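Gaswood Birch Board, Large

Home > Boards and Worktops > Large boards

We have been selling this board, in one form or another, for 25 years, and it is still the one we reach for ourselves when a customer rings up and says they just want something big and flat that will behave. It began as a pastry board, made for a bakery in Sarside, and then people started buying it for clay, for jigsaws, for sorting beads and for children's rainy afternoons, and we were only too happy to let them!

Each board is planed and sanded in our Bristside workshop by Marisol Nava and her small team, and finished with two coats of Björklund hard oil. The oil brings the grain up softly without turning the wood orange – a thing we are rather fussy about. Please expect some difference in tone from one board to the next.

Wipe it with a damp cloth, dry it standing on its edge, and give it a little fresh oil when it starts to look thirsty. Don't leave it soaking in the sink, and please keep it away from radiators.
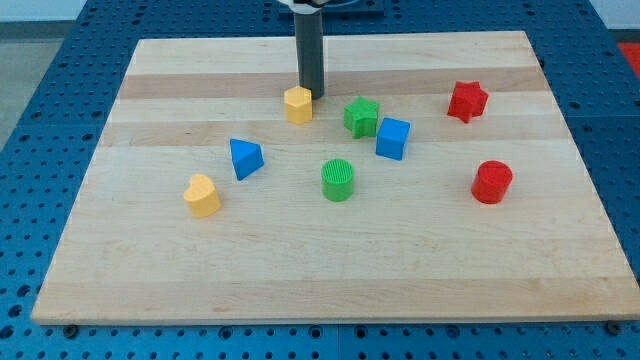 Large pale wooden board with small coloured blocks.

Price: £92, with delivery included on the mainland
Guarantee: 5 years against warping and splitting
Made to order, usually sent within a fortnight

If you need another size, write to Nanami Maruyama in the shop and she will gladly work out a price for you.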